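Can a Machine Do It Yet? Chores, Sorted by What Works

Readers of this page ask every few months whether it is time to hand the housework to a robot. The short reply is that some jobs are there, some are close, and most still belong to you. The list below covers the kitchen, the laundry and the garage bench, with tips that help whether a person or a machine does the work.

Clearing the counter

Wiping a bare counter is easy for a machine. Clearing one first is hard. Hard things, soft things and round things all have to be picked up in different ways, and a rag with loose threads is the worst of them. A raised-rim tray helps a lot. Put the small stuff on it, move the tray in one go, and wipe where it stood. Keep it away from the sink edge if anything on it can roll. 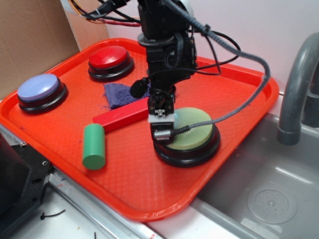

Picking up round things

Oranges, onions, tennis balls and dog toys all have the same trouble. Push one from the side and it leaves. The way to do it, by hand or by gripper, is to come straight down with your fingers open wider than the thing, then close evenly from both sides. If one side touches first, the item moves.
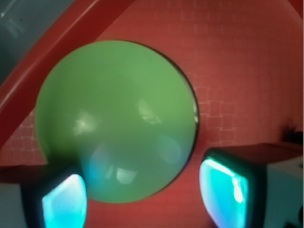 Fruit bowls are where I notice this most at home. I used to keep apples on a flat board and was forever chasing them. Now they go on a tray from Basix with a lip all the way around. A lip stops whatever gets away, and a floor with some texture to it, like the small grid under that green ball, is worth looking for when you buy. Smooth trays look nicer and are easier to wipe. Take your pick.

Laundry

Washing and drying have been automatic for so long that we forget they count. Folding is another matter. A towel can be done slowly by a machine that costs more than the laundry room. Fitted sheets, no. If you have 30 minutes of folding a week, fold while it is warm and do the flat pieces first.

Sweeping and mopping

Ready now. Robot vacuums are good on hard floors and fair on low carpet. Pick up cords and socks before each run. Empty the bin every time if you have pets. Over 200 square feet of open floor is where they earn their keep. In a small kitchen a broom is quicker.

Sorting the shop bench

Screws by size can be done by machine if you have a factory. On a home bench, use jars. The Kidlow drawer unit I have holds 12 bins, and I label the front of each one with masking tape. Mixed scrap, short wood offcuts and rags go on a tray until the end of the day, then get put away all at once. 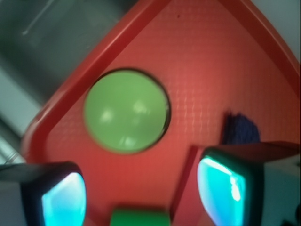
Photo: Majumder / Skorka

Trays get dusty in the corners, where the floor meets the rim. Use an old toothbrush and dish soap, rinse, and stand the tray on edge to dry. Scouring powder will dull plastic.

Dishes

The dishwasher does the washing. Loading and unloading are still yours. Load the back first and keep bowls from nesting.

What I would buy today

A robot vacuum, if your floors suit it. Past that, I would put $500 toward better shelves and a few good trays before any gadget with an arm.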